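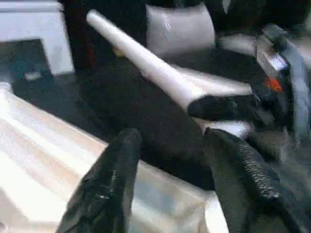 4.2 Do shorter instructions save time?

The claim that fewer words make flat-pack furniture easier to assemble is repeated often and tested rarely. Imik reported gains from wordless leaflets, but only among people who had built the same item before. We are not convinced this carries over to first-time buyers.

Our postal survey drew 1145 usable replies from Wundthorpe households. Most respondents said they preferred pictures - a preference, which tells us little about speed or error.

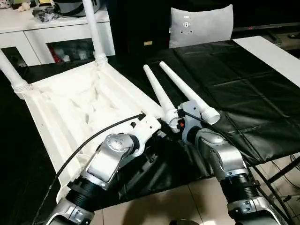
Figure 2. Upturned chair with two legs attached and two detached.

Fasell treats returned goods as a measure of poor instructions. This seems doubtful. People return things for many reasons, and shops rarely record them with care. Nic Aodha's larger sample (3192 returns, gathered in November) has the same weakness, and size does not cure it.
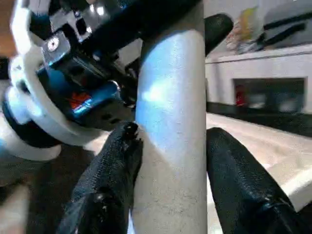 Figure 3. Light grey pole, close view.

Until someone times first attempts under both kinds of leaflet, we would treat the savings quoted in trade reports as guesses.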